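Fura Trail Travelers Forum > Route Planning > Rest days in Vututano

ridgeline_office
Members planning the Fura route in August are asked to share current advice on rest days in Vututano. Our walking club proposes one night there, followed by an early departure for Prindia. The previous guidance on this board recommends two nights, and we would like to know if that still holds.

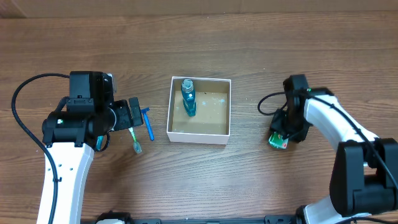 The club will arrive by the afternoon bus and has no need of a guide. Our main concerns are meals and laundry.

t_marlow_walks
Two nights remains the correct advice. The climb out of Vututano gains 1,000 meters before the first water point, and walkers who leave tired tend to turn back. The Swanepoel guesthouse accepts laundry until 10 a.m. and returns it the same evening, so a one-night stay will not serve your purpose.

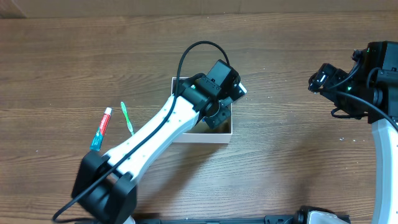
An open white box on a wooden tabletop.

Meals are served at the guesthouse from 6 p.m. The bean stew is recommended.

southbound795
I must respectfully disagree with the previous reply. Vututano has one street and one bakery, and a second day there is of little value to a fit party. Prindia offers a public bath, a laundry and a better choice of places to eat. It is only 5 miles farther on by the lower path, which avoids the climb entirely.

t_marlow_walks
The lower path was closed after the spring rains. Please confirm that it has reopened before directing other members to it.

southbound795
I walked it in June without difficulty. The footbridge has been replaced. 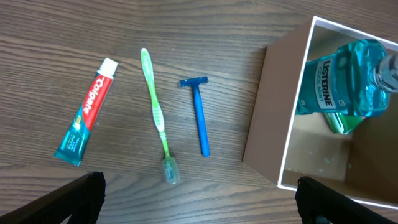 I accept that the high route is the finer walk, and that anyone taking it should rest first.

ridgeline_office
Both replies are noted with thanks. The club will reserve two nights at Swanepoel and decide on the path after arrival.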